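Workshop Tips: Living With the New Arm on the Packing Bench

Saturday, March 12, 2022

I've been packing and repairing small parts at Wemik for long enough to have opinions about every bench in the place, and since January I've been sharing mine with a robot arm. Several of you wrote in after I mentioned it last time, mostly to ask whether I still have a job (yes!) and whether it makes a mess (oh, yes). So these are my tips for anyone whose boss has just come back from a trade show looking pleased.

First, get your own hands on the layout before the installers leave. Ours were very nice, but they had the bench set up for somebody eight feet tall with no coffee mug. I asked for the parts bins on my left and the stop button where I could slap it without looking, and they moved both in ten minutes. Had I waited a week it would have been a work order and a long wait.

Second, clean more than you used to. I always wiped down on Friday afternoons and figured that was plenty. When I was doing everything by hand, a bit of grit on a rail just meant I gave the part a little wiggle and carried on. The arm doesn't wiggle. It goes where it was told to go, and if there's a crumb in the way you get a crooked part or a fault light, and then you're standing there with a brush anyway. I do it at the start of the shift now and again after lunch. 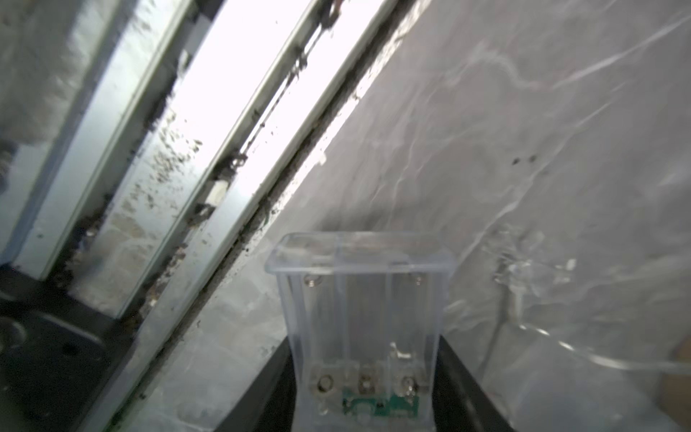
A stiff old toothbrush is the best thing I've found for grooves, followed by a vacuum with the narrow nozzle. Please don't use the air hose! All that does is send the dirt somewhere you can't reach, usually your neighbor's bench. For black greasy gunk I wrap a rag around a wooden coffee stirrer and put a drop of degreaser on the rag, never straight on the metal, and I keep it well away from anything with a circuit board in it.

Third, watch your plastic. Bags, sheeting, wrap, all of it. Clear stuff is hard enough for me to see under our lights, and a camera has just as rough a time with the shine. I keep a bin under the bench for scraps, and broken bits go in there right away (I've cut my thumb twice on pieces I meant to pick up later). If you need sheeting down, smooth it out and tape the corners.

Fourth, write down the faults. I bought a cheap notebook and jotted every stop for the first 23 days, with the time and whatever I'd been doing. Chandrasekhar Nambiar on the maintenance side read through it and spotted that most of them came right after the bins were refilled. We were overfilling. Two minutes with a strip of tape as a fill line, and the mornings got a lot quieter.

Now for what changes for the people, which is what my mailbox was really about. My wrists feel better, no question. I used to do the same little press and twist all day and go home and struggle with a jar lid. These days I load, check, clean and fix, and I'm on my feet more, so get good shoes and a mat if they'll pay for one. The part I miss is the talking. Three of us used to work side by side along there, and now Rajan and I are at opposite ends with the arm between us. We've started taking our break together on purpose, and I'd recommend that to anybody.

Ask about training early, too. Only two of us got the first course and it caused some grumbling, which I can understand. The next one is open to the whole shift.

Next time: getting label glue off a steel bench without wrecking your nails.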